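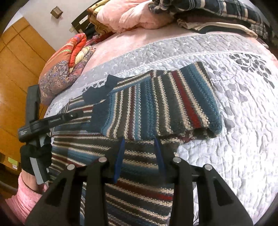
How Does Wool Keep Us Warm?

When you put on a wool sweater in December, you feel warm after a few minutes. But is the sweater itself hot? If you put a thermometer inside a sweater lying on a chair, it will show the same temperature as the room. The sweater does not make heat. You make it! Your body burns the food you eat, and a part of this energy becomes heat. The sweater only helps you to keep it.

The secret is the air

Take a piece of wool yarn and pull it apart with your fingers. You will find very many thin hairs, and we call them fibers. If you look at one fiber with a magnifying glass, you may notice that it is not straight. It goes in small waves, like a road in the mountains. These waves have a name, crimp.

Because of the crimp, the fibers cannot lie close together. There are small spaces between them, and the spaces are full of air. Heat travels slowly through air that stays in one place. So the air in your sweater works like a soft wall between you and the cold.

Wind is the enemy of this wall. It pushes the warm air out through the holes in the knitting. This is why on a windy day you need a jacket over the sweater.

From the sheep to the yarn

Most sheep get a haircut once a year, usually in spring. It is called shearing. The wool comes off in one big piece, the fleece. At a small farm near Urnley there are 31 sheep, and the oldest one is a ram called Gilbert. He does not like shearing day, but it does not hurt him and in summer he is more comfortable.

After shearing, the fleece is washed. Sheep wool has a natural grease in it, lanolin, and also plenty of mud and grass. Then the wool is combed, so that the fibers point the same way. This step is called carding. At last it is twisted into yarn — this is spinning — and the yarn can be dyed in any color you like.

Knitting is made of loops

A woven cloth has threads that go over and under each other. A knitted cloth is different: it is made of loops, and every loop holds the next one. The loops can open and close a little, so a sweater stretches when you pull it over your head.

To make stripes, the knitter changes to yarn of another color at the start of a row.

Try it at home

You need two equal jars with lids, warm water from the tap, a wool sock and a thermometer. Ask an adult to help you.

1. Fill both jars with the warm water and close them.
2. Put one jar inside the sock. Leave the other one without anything.
3. Wait 29 minutes.
4. Open the jars and measure the water in each.

Which water is warmer? Write down your numbers, then try again with a cotton sock.

Words to remember

Fiber: a very thin hair or thread.
Crimp: the small waves in a wool fiber.
Fleece: all the wool from one sheep.

Text by Jawad Tanoli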